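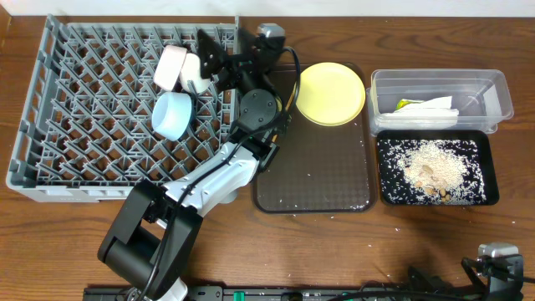
Dish and Table Helpers Wanted – October Start

Utbridge is looking for people to wash up, rack, dry and clear. Paid. Part time. Evenings mostly, a few lunches. Read the whole thing before you write in please, we get a lot of questions that are answered further down.

What the job is

Small bowls, a lot of them. Pink, white, light blue. Also trays, cups, spoons, the big pots on soup nights. We serve shared tables out of the Bagheri kitchen, everybody gets a tray and a set of little bowls, and all of it comes back at once. Then it has to be clean and back on the shelf before the next sitting.

You would be:

Clearing trays from the tables and scraping them
Checking trays for rice. Grains stick in the corners and in the texture, wipe them twice
Washing by hand, two sinks, hot then rinse
Racking the bowls tipped on their sides so they drain. Not stacked, not flat on their bottoms
Drying and putting away, colors together
Wiping down the wood tables. Damp cloth, no soaking, no scouring pads
Emptying the drip water from under the racks and wiping the rims
Sweeping at the end, mop if it needs it

No cooking. You might be asked to peel something if we are behind.

Hours

Evening shift starts 5:30 pm, done by 9:45 most nights. Lunch shift 11 to 2:30. We want people who can do at least two shifts a week. Three is better. Tell us wich nights are impossible for you and we'll try to work around it, can't promise.

We have 6 places open. Four evening, two lunch. Last spring we washed more than 217 bowls on the busiest night, so it is steady work and you will be on your feet.

Pay

Hourly, same rate for everybody on dishes, paid every two weeks. Rate is in the email you get back from us. Meal included on every shift, sit down and eat it, half an hour, that half hour is paid. Tips are shared with the dish crew – yes, equal shares with the floor.

Who we want

No experience needed. Really. We show you everything on the first shift and you work next to somebody for the two after that. You should be okay with:

Hands in water for a long time (gloves provided, small to extra large)
Lifting a full rack of dishes from the sink to the table
Standing
Noise, it gets loud around 8
Telling us when something is chipped instead of putting it back in with the rest

Careful is better than fast. The bowls are small and they slide around if you crowd them. Leave gaps. People who rush break things and then we are short at the next sitting.

Age 16 and up for lunch, 18 and up for evenings. Spanish or Farsi is nice to have, not required.

What to bring

Closed shoes with a grip. Hair tied back. A dry shirt to change into. Aprons and towels are here. No rings or bracelets at the sink.

Where

Back entrance of the Orix building, ring 171. Not the front, the front desk can't let you in after 5. Bike racks in the yard. Bus stops at the corner, last one is 10:20 so you will make it.

How to apply

Send a short email to Nuria Moya, address is on the contact page. Put DISHES and LUNCH or EVENING in the subject line. We need:

Your name and a phone number
Shifts you can do
Earliest start
Any allergies, for the meal and for the soap

No resume. If you have one fine, but we wont ask for it. Nuria answers within a few days, if you hear nothing in a week write again, things do land in spam.

After that you come in for one trial shift. Paid, same rate. Nazanin Bahrami runs the evening crew and will set you up at the sink, she also decides on the schedule so talk to her about swaps and not to Nuria.

Applications stay open till the places are filled. People who applied in the spring and didn't get a place – please write again, we did not keep the old list.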